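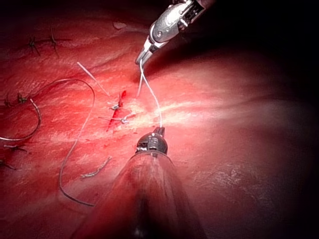
組織の上で縫合糸をつかむ器械

カテゴリ:医療と法律の相談 > 労災・職業性疾病 > 家族の立場から
印刷する | メールで送る

父の病気と昔の職場の洗浄剤のこと、どこから手をつければいいでしょうか

投稿者:みかん箱
2025年10月30日

はじめまして。いつも読むだけだったのですが、思い切って書きます。長くなりますが、どうかお付き合いください。

父は78歳です。若いころからOrachという印刷会社の工場に勤めて、インキのローラーを拭く仕事をずっとしていました。そのときに使っていたのがErnovという洗浄剤で、母の話では、作業着を洗濯機に入れる前に一度ベランダに干さないと、家じゅうが甘いような匂いになったそうです。私も子どものころ、父が帰ってくると匂いでわかりました。当時はそれが父の匂いだと思っていたくらいです。

この冬、1月に胆管の手術を受けまして、今も通院が続いています。先生から「お仕事で有機溶剤を扱っていましたか」と聞かれ、そのときは父も「まあ少しは」と笑っていたのですが、帰りの車の中で急に、昔の同僚の話をぽつぽつ始めたんです。同じ持ち場の人が何人か、似たような病気をしていたらしくて。それから私の頭の中はそのことばかりです。

会社に電話してみたところ、とても丁寧な方が出てくださったのですが、退職者の古い書類はもう手元にないかもしれません、とのことでした。責めたい気持ちがあるわけではないんです。ただ治療費と交通費がじわじわ効いてきていますし、父のしてきた仕事のせいなのかどうか、きちんと見てもらえるところがあるなら見てもらいたい。労災というのは、こんなに昔のことでも申請できるものなのでしょうか。まず弁護士さんに行くべきか、役所に行くべきか、それも迷っています。

返信 投稿者:縁側の猫背

みかん箱さん、お父様のこと、ご心配ですね。よく書いてくださいました。

うちは夫が塗装の仕事で、申請をした側の人間です。結果が出るまでずいぶん待ちましたし、途中で何度もやめようかと思いましたけれど、今は申請しておいてよかったと思っています。退職したあとでも申請そのものはできますし、会社が証明の欄に書いてくれないときも、その事情を書いた紙を添えて受け取ってもらえました。ですから私は、まず労働基準監督署へ行くのをおすすめします。窓口の方に最初の日はうまく話せなくて、私なんか途中でお茶を飲みに出てしまったんですが、二度目はメモを持って行ったらすんなり通じました。相談だけなら無料ですよ。

返信 投稿者:北向きの台所

縁側の猫背さんには悪いけど、私はちょっと違う意見です。

監督署の人が親切なのは私も知っています。ただ、昔の溶剤の話は、最初に出した書類の書きぶりがあとまでついてまわります。うちの兄の場合、作業の内容を「清掃」と書いてしまって、それを説明し直すのに本当に骨が折れました。溶剤を布にしみ込ませて手で拭いていた、換気は窓だけだった、そういうところまで書かないと伝わらないんです。だから先に、職業病を扱ったことのある弁護士に一度見てもらったほうがいい。兄はWong法律事務所というところにお願いして、陳述書を一緒に作ってもらいました。相談料はかかりましたが、高いとは思いませんでした。

それと期限のことです。給付の種類によって時効が違うので、迷っている間にも請求できる期間が減っていくものがあります。医療費のほうは特に早めに確認してください。

返信 投稿者:縁側の猫背

おっしゃることはわかります。わかるんですけれど、「まず弁護士」と言われると、そこで足が止まってしまう方も多いと思うんです。私がそうでした。お金の心配をしているときに、お金のかかるところへ先に行くのは勇気がいります。監督署で話を聞くだけなら書類を出すことにはなりませんし、用紙をもらって帰って、それから弁護士さんに見てもらっても間に合うんじゃないでしょうか。

返信 投稿者:北向きの台所

その順番なら反対しません。窓口でその場で書いて出してしまわないこと、私が言いたいのはそこだけです。きつい言い方に聞こえたらごめんなさい。

返信 投稿者:みかん箱

お二人とも、こんなに早く、本当にありがとうございます。読みながら台所で少し泣いてしまいました。

今日さっそく父に聞いてみたら、なんと押し入れから昔の手帳が9冊も出てきたんです! 夜勤の日に印がついていたり、「Ernov替え」と書いてある日があったり(缶を新しくした日のことだそうです)。あとは釣りの記録ばかりで、父はそちらのほうを熱心に読み返していましたけれど、これも役に立つでしょうか。

それから、父はDollmontの医療保険に入っていて、証券に電話相談がついていました。法律の相談は最大3回まで無料と書いてあります。こういうものを使ってもいいんですよね?

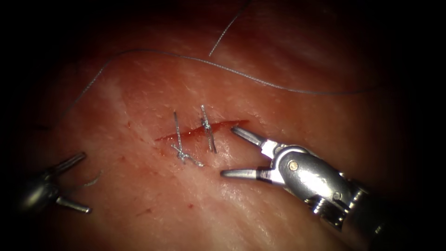
■ ここから分けました:診療記録の取り寄せと手帳の扱いについて

返信 投稿者:うろこ雲

横から失礼します。手帳、すばらしいです。捨てないで、書き込みもしないで、そのままの形で取っておいてください。コピーをとって、付箋はコピーのほうに貼るといいですよ。釣りの記録も一緒に残しておいてくださいね。毎日つけていた手帳だということが、読む人に伝わりますから。

診療記録のほうは急ぎです。病院がカルテを保存しておく義務は、診療が終わってから5年です。それより長く置いてくれている病院もありますが、あてにはできません。今かかっている病院だけでなく、昔、健診で肝臓の数値を言われて行ったような近所の医院があれば、そちらにも電話してみてください。ご本人が署名した申請書があれば、家族が代わりに行けるところが多いです。手数料は病院ごとに違うので、先に聞いておくと慌てません。

返信 投稿者:北向きの台所

手術記録と病理の報告書も忘れずに。「カルテ一式」と言って頼んだら、兄のときは外来の分だけが出てきました。頼む書類の名前を紙に書いて行くのが確実です。画像はディスクで別料金のことがあります。

Dollmontの電話相談は使って大丈夫だと思いますが、あれは一般的な話で終わるかもしれません。聞きたいことを先に書き出しておいて、三回を大事に使ってください。

返信 投稿者:みかん箱

病理の報告書、まったく頭にありませんでした。メモしました。昔の医院というと、工場の坂の下に小さな内科があって、私も予防注射でお世話になったところです。まだ看板は出ているので、電話してみます。

ひとつ気になっているのは、父があまり乗り気でないことです。会社には世話になったから、と言うんです。社員旅行の写真も大事にしていますし、無理に進めるのもどうなのかと……。でも私としては、母のこれからの暮らしもありますし、気持ちが行ったり来たりしています。

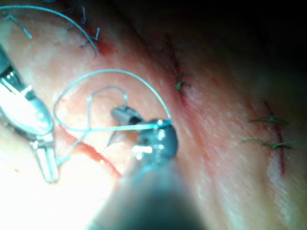
返信 投稿者:すずらん通り

お父様のお気持ち、とてもよくわかります。うちの父も同じことを言っていました。私は「労災は国の保険から出るもので、会社を訴えるのとは別なんだよ」と何度も話しました。会社に賠償を求める裁判はまた別の手続きで、そちらはやらないという選び方もできます。父はそれを聞いて、ようやく話をしてくれるようになりました。みかん箱さんのお父様も、釣りの話の合間にでも、ゆっくり聞いてあげてください。

返信 投稿者:北向きの台所

そこは私も賛成です。ただ、申請すると監督署から会社に問い合わせが行くことはあるので、それだけは先にお父様に話しておいたほうがいいです。あとから知ると、裏切られたような気持ちになるみたいです。兄がそうでした。

返信 投稿者:縁側の猫背

昔の同僚の方と連絡がつくなら、それも大事ですよ。夫のときは、年賀状をたどって手紙を出しました。返事をくださった方が当時の作業場の見取り図を描いてくれて、それがいちばん助かりました。急かさず、電話番号だけ書いておくと、向こうの都合でかけてきてくださいます。

返信 投稿者:みかん箱

見取り図! 父にも描いてもらおうと思います。さっそくチラシの裏を渡したら、窓の位置で母と言い合いになっています(母も工場に届け物をしたことがあるんです)。

まず監督署で用紙をもらってきて、その場では出さずに持ち帰る、というところから始めてみます。坂の下の内科には明日の朝いちばんに電話します。またこちらに書きに来てもいいでしょうか。

返信 投稿者:うろこ雲

もちろんです。記録の申請書の書き方で迷ったら、そのときはこの分けたほうのスレッドに続けて書いてください。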